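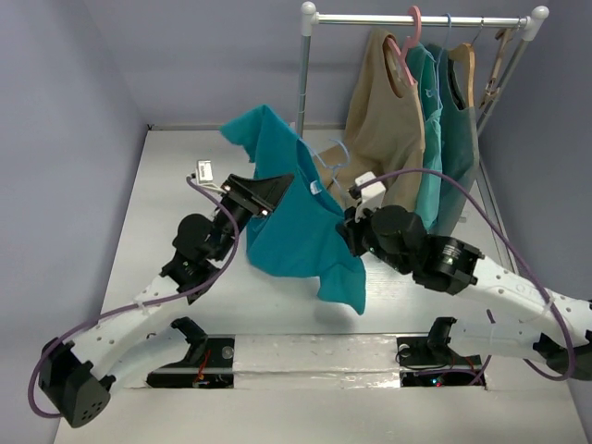 Nasport Garment Care Labels

Transcribed care labels from secondhand clothing, collected at the Nasport and Dandbridge shops. One row per garment.

Contents

labels.csv holds the transcriptions, 1,000 rows. fibers.csv maps the spellings found on labels to a single fiber name (polyamide and nylon are merged, elastane and spandex are merged). notes.txt lists the rows with known problems.

Columns in labels.csv

id: row number, never reused
garment: shirt, T-shirt, trousers, skirt, dress, knitwear or other
fiber_text: composition exactly as printed, including typos
wash_max_c: highest wash temperature in Celsius, blank if the label gives none
tumble: yes, low, no or blank
iron: 0 to 3 dots
langs: language codes, separated by semicolons

How it was made

Baiba Eglītis typed the labels by hand between October and January. Poppy Parsons retyped 200 of them without seeing the first version, and the two disagreed on 4. Those rows have been corrected. Most of the trouble was with faded iron symbols.

Known problems

Knitwear is overrepresented. Labels that had been cut out were skipped, so older and itchier garments are probably missing. Percentages do not always add up to 100, and we left them alone. Brand names were removed.

Changes in version 4

Split tumble from the old drying column. Added langs. Fixed the encoding of accented letters in fiber_text.

License

CC BY 4.0. Please report errors with the row id.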